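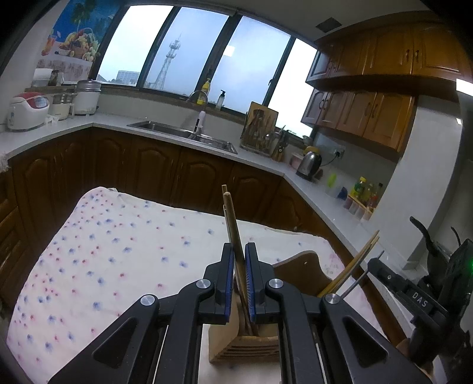 **Chopsticks** are pairs of slim sticks of equal length, held in one hand and used to pick up food. They have been part of everyday life in China for well over two thousand years, and from there they spread to Korea, Japan, Vietnam and, in time, to kitchen drawers more or less everywhere. They began as cooking tools, long enough to reach into a hot pot without scorching the fingers, and only later found their way to the table, where they have stayed ever since.

## Name

The English word is a pleasantly muddled one. The first half is usually traced to the pidgin once spoken in the ports of southern China, in which "chop chop" meant "quickly", though not every dictionary is happy with that account. The modern Mandarin word, *kuàizi*, also has a sound of quickness about it. An older Chinese word, *zhù*, is said to have fallen out of favour among boatmen, as it sounded like the word for "stop", and a boatman has very little wish to invite stopping on board. In Japanese they are *hashi*, in Korean *jeotgarak*, and in Vietnamese *đũa*.

## Regional styles

Chinese chopsticks tend to be the longest of the common kinds, with blunt ends and often a squared upper part that keeps them from rolling off the table. The length suits a meal of shared dishes, where one may need to reach politely across to the far side for a piece of tofu. Japanese chopsticks are generally shorter and come to a finer point, which is a great help with fish on the bone, and it is common for each member of a household to have a pair of their own. Korean chopsticks are most often metal, rather flat, and laid beside a long-handled spoon that does much of the work with rice and soup. Newcomers often find them slippery, and should take heart — it does get easier. Vietnamese chopsticks are usually long and taper gently, and are traditionally of wood or bamboo.

Cooking chopsticks are a family of their own. They are a good deal longer than those used for eating, and some Japanese pairs are joined at the top with a loop of string. Cooks use them for turning tempura, loosening noodles, beating eggs and a hundred small jobs for which a Western kitchen might bring out a fork, a whisk and a pair of tongs.

## Materials

Bamboo is cheap, light and straight-grained, and has probably been used for more chopsticks than anything else. Many woods serve as well, either plain, oiled or lacquered. Lacquer gives a beautiful finish, though a very glossy pair can make hard work of a wet noodle, and makers will sometimes roughen the tips or cut fine rings into them for grip. Ivory, jade, silver and brass have all been used by those who could afford them. There was an old belief that silver would darken if it touched poisoned food, which must have been a comfort to the nervous, even if silver is in fact more likely to be darkened by an egg.

## Holding and manners

The lower stick rests in the crook of the thumb and against the ring finger, and keeps still. The upper one is held a little like a pencil and does all the moving. Children usually learn by watching and by dropping things, and there are many respectable grown-ups whose grip is quite their own.

Jolene Ellery's small handbook *The Borrowed Table*, published by the Kereama Press, gives a whole chapter to table manners and is kind to the beginner throughout. "Hold them however you can," she writes, "and put them down when you are talking." Her advice on the weightier points agrees with most others. Chopsticks should not be left standing upright in a bowl of rice, which recalls incense burned for the dead. In Japan, food should not be passed directly from one pair to another, as this echoes a part of the funeral rite. Pointing, spearing and rummaging about for the best piece are frowned upon almost everywhere, and many tables provide a separate serving pair for the shared dishes.

## Care and storage

Wooden and bamboo chopsticks do best when washed by hand soon after the meal and left to dry thoroughly in the open air. Long soaking can swell the grain and lift any lacquer. They are commonly kept on end in a tall holder or laid flat in a drawer, and in either case a little air around them helps to keep mould away. Plain wooden pairs may be wiped now and then with a food-safe oil. Once the tips have begun to splinter they should be retired, and gardeners will find they make very decent markers for seedlings.

## See also

- Chopstick rest
- Cutlery
- Lacquerware
- Spoon

## Further reading

- Ellery, Jolene. *The Borrowed Table*. Kereama Press.
- McAlister, Clem. *Bamboo in the Household*. Grusberg Books, 424 pages.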